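Drorkton Repair Log: notes on the data

Contents

1. What is in this release
2. Where the records come from
3. Files
4. Columns in repairs.csv
5. Fabric codes
6. Fault codes
7. How the records were cleaned
8. Known problems
9. Using the data
10. Changes

1. What is in this release

The Drorkton Repair Log is a table of clothing and household textile repairs taken in at the Drorkton mending room. There are 1,350 rows. Each row is one repair to one item. If a coat came in with a torn pocket and a missing button, that is two rows with the same item number.

The log was kept so that the mending room could order thread and patches in sensible amounts. It was not set up as a research project, and some of the choices in it only make sense with that in mind. We have tidied it and put it out because other mending groups kept asking what sort of work they should expect when they open.

The data covers clothes, bedding, curtains, bags and soft furnishings. Shoes are not included. Neither are zips on tents and rucksacks, which were passed on to the outdoor kit table at Vestard and logged there on a different form.

2. Where the records come from

Each item got a paper slip when it was handed in. The slip had the item type, the fabric, the fault as the owner described it, and a space for the mender to write what was done. Slips were typed up in batches, usually at the end of the month. August has fewer rows than its neighbours as the room was open mornings only.

Owners' names and phone numbers were on the top half of the slip. The top half was torn off when the item was collected and was never typed up, so there are no personal details in any file. Free text notes were read through before release and anything that pointed to a particular person was taken out.

The slips had two versions. The first had no space for fabric, and menders wrote it in the margin if they remembered. The second had a tick list. Rows from the first version are marked with slip_version = 1.

3. Files

repairs.csv
The main table, one row per repair.

items.csv
One row per item, with the item number, item type, fabric code and the month it came in.

fabric_codes.csv
The short codes used for fabric and what they stand for.

fault_codes.csv
The same for faults.

notes.txt
Longer notes from menders, keyed by repair number. Spelling has been left as written.

All files are UTF-8 with commas as separators. Text containing a comma is in double quotes. Dates are given as year and month only.

4. Columns in repairs.csv

repair_id
Whole number, unique, no gaps.

item_id
Whole number. Links to items.csv.

slip_version
1 or 2, see above.

fault
Two-letter fault code.

fault_place
Where on the item the fault was. Free text on version 1 slips, tick list on version 2. We have mapped the free text to the tick list where the meaning was plain, and left it blank where it was not.

method
What the mender did: hand darn, machine darn, patch inside, patch outside, reseam, rehem, replace fastening, other.

thread
Thread type if it was written down. Often blank.

minutes
Time spent, to the nearest five minutes. This is hands-on time and leaves out pressing and waiting for patches to be cut.

outcome
done, part done, returned unmended, or passed on.

came_back
yes if the same fault on the same item was handed in again later. See section 8 before using this column.

5. Fabric codes

The code follows the cloth, with no attempt to record exact fibre content. Labels were often missing or washed blank, so a cotton and polyester mix may well be under CT.

CT: cotton, plain weave
DN: denim
WL: wool, woven
KN: knit, any fibre
LN: linen
SY: synthetic, woven
CD: corduroy
MX: more than one fabric in the main body
UN: not recorded

Linings are not coded separately. A wool coat with a torn lining has the code WL, with the lining given in fault_place.

Denim needs a word of its own. Menders on version 1 slips wrote "jeans" for the fabric as well as for the item, and we have read this as DN throughout. Some of those items may have been twill or heavy cotton cut as jeans. Stretch denim was not split out from the rigid sort, though the two are mended differently. A rigid denim takes a flat machine darn well. A stretch one tends to pucker around it, and a patch with some give in it is the usual answer. If the mender mentioned stretch, the word will be in notes.txt.

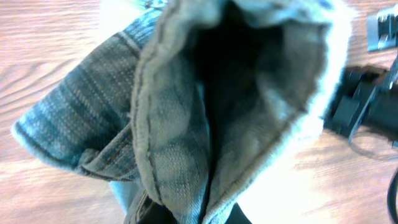
Fabric colour was never a field on the slip. It turns up in notes when thread had to be matched, and it should not be used for anything beyond that. A note saying "navy" may be about the cloth or about the thread.

6. Fault codes

SM: seam open
HM: hem down or worn
HL: hole
TR: tear
TN: worn thin, not yet through
FS: fastening broken or missing
EL: elastic gone
PK: pocket
MT: moth or insect damage
OT: other

HL and TR were a source of argument in the mending room. The working rule was that a hole has cloth missing and a tear does not. On version 1 slips the rule had not been agreed and the two are mixed. Anyone who wants to compare across slip versions should join them into one group.

PK covers anything wrong with a pocket, including an open pocket seam, so SM is a little lower than it would otherwise be. HM includes trouser hems that were walked through at the heel, and also hems that were taken up on request with nothing wrong with them. The second kind can be picked out by looking for "shorten" in notes.txt.

7. How the records were cleaned

Typing was checked by reading a batch of slips back against the table. Errors found in that check were put right, and the commonest ones were then searched for in the rest. Most were swapped fault codes and item numbers with a digit missing.

We removed 117 rows before release. These were duplicates from a batch that had been typed up twice, plus a small number of test entries made when the spreadsheet was first set up. Row numbers were then reissued, so repair_id in this release does not match the numbers on the paper slips.

Item types were brought down to a fixed list. "Trackies", "joggers" and "jogging bottoms" are all under jogging bottoms. "Jumper", "pullover" and "sweater" are all under jumper. Cardigans are kept apart from jumpers on account of the buttons.

Minutes were left as written, apart from entries where the mender had given a start and finish time, which were turned into a length. No values were filled in by guesswork. A blank is a blank.

8. Known problems

Fabric is missing for a good share of version 1 rows. The missing rows are not spread evenly. Menders were more likely to write the fabric down when it was awkward to work with, so wool and knits are over-represented among the version 1 rows that do have a code.

The came_back column relies on someone recognising the item. There was no tag left in the garment. Treat a yes as sound and a no as meaning very little.

Minutes depend heavily on who did the work. Learners and experienced menders are not told apart in the table. The longest entries are mostly learners' first darns, and should not be read as the time a darn needs.

Owners chose what to bring in. The log says nothing about how often clothes wear out, only how often people thought a piece was worth the trip. Cheap T-shirts hardly appear, and winter coats appear a great deal.

Curtains were limited to one pair per visit. A household with several pairs will show up as several items in different months.

9. Using the data

The table is suited to planning stock, working out how many sessions a new mending room might need, and teaching people to handle small, untidy datasets. It is not suited to comparing brands, as brand was never recorded, or to estimating textile waste.

For stock planning, group by fabric and method and leave out rows where outcome is "returned unmended". The Mnguni thread chart, which the mending room used for ordering, allows 10 metres of thread for a machine darn and 45 minutes of bench time for a lined hem. Our own rows come out either side of those allowances depending on the fabric, so check them against minutes before relying on them.

The files may be copied, changed and shared, including for paid work, as long as the Drorkton Repair Log is credited. If you publish a changed version, please say what you changed.

Corrections can be sent through the issues page. Give the repair_id and the column. Questions about a single slip may take a while, as the paper is kept in boxes at the Perow store and has to be fetched.

10. Changes

1.2
Split PK out from OT. Added came_back. Fixed month values in items.csv where January had been read as June.

1.1
Removed the batch typed up twice. Reissued repair_id.

1.0
First release.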